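8 min read
Share 6 | Comments 2

3.2 Gathering the bedroom episodes

We had hoped, when we first planned the Cekis collection, that one room would look much like another to the policy, and that we could fill most of our quota in the lab at Clanditden with a bare mattress and a clothes rail. It became clear early on that this was wishful thinking on our part, so the bedroom episodes were gathered in a furnished house, with its wallpaper and gilt frames and polished wood all left where they were. Figure 6 gives two wrist views from that work.

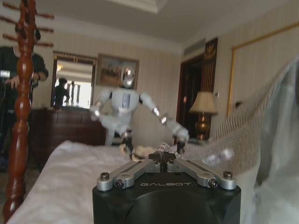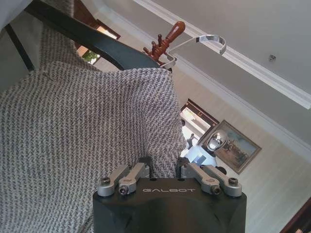 Figure 6. Wrist-camera views from the bedroom episodes: fabric on the bed, with a second robot reaching down to it from the far side (first), and a heavy woven textile held between the finger pads (second).

On the question of how much of this to keep, Østergaard argued in a comment on our draft that we were being far too tidy, and that an episode where the cloth slips and has to be picked up again teaches the learner more than a clean one does. The same comment asked whether we had thrown such episodes away, and suggested that if we had, we should go and fetch them back out of the bin.

We had, we are a little sorry to say, thrown out a good many in the first pass, and we are grateful for the nudge. After going back through the recordings we settled on 178 bedroom episodes for training, with slips and second tries left in as long as the operator recovered without anyone stepping in to help. Each one carries a plain label for the task, the kind of cloth and the moment of first contact – nothing fancier than that, as our earlier and more ambitious labelling scheme wore everybody out and was applied differently by each person who tried it.

Thick cloth deserves a word of its own. A heavy weave bunches up between the fingers and can fill a good part of the wrist view, so that the learner loses sight of whatever it was meant to be reaching for next. We therefore pair the wrist stream with the joint readings from the previous 2 seconds, a habit we borrowed from our older Grallau set, where the cloths were thinner and the trouble was milder. Colour was left as recorded, and we did no cropping at all before training.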